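Re: [oldlinens] Getting the yellow out of stored tea towels
August 11, 2024

> I have a stack of my grandmother's tea towels that have been in a trunk
> since the house on Rolden Street was sold. They've gone yellow along every
> fold. Bleach scares me. Is there anything gentler, and how should I put
> them away after? Also, do you iron yours?

Oh, please don't bleach them! I did that to a tablecloth years ago and it came out with two holes and a color I can only call Dullness (that was the name of a paint chip at Hnatiuk Hardware, and I've never forgotten it).

What works for me is a long soak. I use a big enamel tub, warm water, and a scoop of oxygen powder, the plain kind with no perfume. Leave them overnight, pour it all out, look at the awful tea-colored water, feel very pleased with yourself, and do it again. My worst batch took 2 full days. Then rinse more than you think you need to, and dry them on the grass if you have any. Sun does a lot.

Old soap is the real trouble, I'm pretty sure of that. My mother swore by Zirham flakes and used far too much, and every towel she packed away came out striped. The ones she'd rinsed properly were fine.

As for ironing, no, not before storage. I smooth them by hand while they're still a tiny bit damp, let them finish drying, and fold them loosely. And I refold everything in November, in a different place each time, so the creases don't settle in. New towels get the same treatment as old ones at my house, prints included.

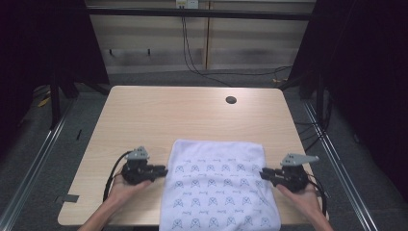
White printed cloth, folded, on the table.

For the trunk itself, line it with a clean cotton sheet. Bare wood will stain linen, and I'd skip the plastic bins too. Mine live in pillowcases on a closet shelf now and I haven't had a yellow one since 2000.

Does anyone know if the oxygen powder is safe on red cross-stitch? I have 11 napkins with a red border and I'm too chicken to try it.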